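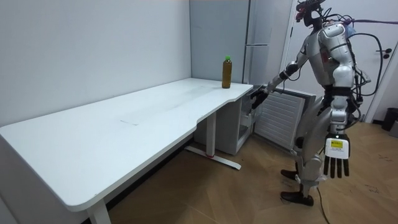 Session 6: Learning a household task from demonstrations

Handout to go with the lecture. Please bring it to the lab on 26th May, as we will be scribbling on it.

Where we have got to

Last time we looked at how to drive a single arm to a target when you already know where the target is. Lovely maths, and you will go on using it for as long as you work with robots. This week we let go of the idea that somebody hands us the target. The robot has a picture of the room, it knows the angles of its own joints, and it has to decide what to do next. I think this is the most exciting part of the whole course, so forgive me if I talk fast.

Our running task is bottle and freezer. A bottle stands on the desk, a small freezer unit sits under the desktop, and we want the bottle inside with the door closed. A child can do it. For a humanoid it is a proper whole-body problem, with a door that swings, a hand that has to work below the level of the tabletop, and knees that have to bend a little to make the reach possible. Look at how near the gripper is to the hinge side of the open door, and how the bottle on the desk is a bit higher than the hand. Those two facts will come back in part three.

1. The method in plain words

We call it Gasten. The starting point is imitation: a person guides the robot through the task, we record what the robot sensed and what it was told to do, and we train a network to go from the first to the second. That much is ordinary behaviour cloning, which you met in session 4.

Gasten adds one thing. The network also has to say which stage of the task it thinks it is in. Our stages are:

approach the door
open the door
fetch the bottle
place the bottle
close the door

The stage guess is fed back in at the next time step along with the camera picture and the joint angles. So the robot carries a small memory of its own progress (one number from one to five, that's all it is!) and this turns out to matter a great deal, for reasons we get to now.

2. Why stages help

Think about the moment when the door is open and the gripper is at the freezer compartment. Two quite different moments in the task look like that. In one, the robot has finished opening the door and should go up to the desk for the bottle. In the other, it has put the bottle in and should close up. If the bottle on the desk is in plain view, the picture alone settles it. But suppose the arm hides the bottle from the robot's own cameras. Now the picture says nothing useful, and a plain cloned policy tends to average the two choices. The average of "go up" and "push the door" is a hand that hovers and does neither.

With the stage fed back in, the two moments are no longer the same input. Maëlys Boyer drew this on the board as two roads crossing on a flat map, then lifted one of them up to make a bridge. Please copy that drawing into the margin.

Exercise A. Write down another pair of moments in this task which could look alike to the robot. Say what it would need to remember to tell them apart.

3. Two kinds of reach

Recall that the gripper's path from the freezer to the bottle must get round the front edge of the desk. A straight line between the two points may well pass through the tabletop. Demonstrators never think about this, they just steer round it, and the network picks up the habit from them. What it doesn't pick up is how to recover from a bad start, because careful demonstrators hardly ever make one.

So we add recovery demonstrations. The demonstrator begins from a deliberately poor pose (hand too low, elbow too far out, feet too far from the desk) and then does the task as usual. Demetrius Pruitt has a strong view that these are worth more than extra clean runs, and the numbers below are on his side.

4. Results

Training set: 1,000 demonstrations, of which 17 in every hundred were recovery runs. Test: 40 trials per policy, with the bottle moved between trials and the door always closed at the start.

Plain cloning: 19 successes out of 40
Stages only: 28 out of 40
Stages and recovery runs: 34 out of 40

I was so pleased when the last row came in. Do be careful with it, though. All of the trials were on the same desk, with the same freezer and the same type of bottle. And 40 trials is a small number; work out the error bars yourself before you quote the gap between the second and third rows to anybody.

What went wrong in the six failures? In four, the bottle touched the door on the way in. In the other two the stage guess jumped ahead and the robot tried to close the door early. The second kind interests me far more. A wrong stage feeds back into the next guess, so one slip can last. The cure we are trying is to corrupt the stage input now and then during training, so that the network learns to doubt it.

Exercise B. If we corrupt the stage input too often, what policy do we end up with? (Hint: look at the first row of the results.)

5. For the lab

Work in pairs. You will get the recorded data and the training script, and you will train the first two policies from the table in simulation. Start with a small subset and check that the loss goes down before you launch the full run. Plot the stage guess against time for one success and one failure, on the same axes.

Reading: chapter on sequence models in the course notes, sections on feedback and on noisy inputs. The section on attention can wait until next week.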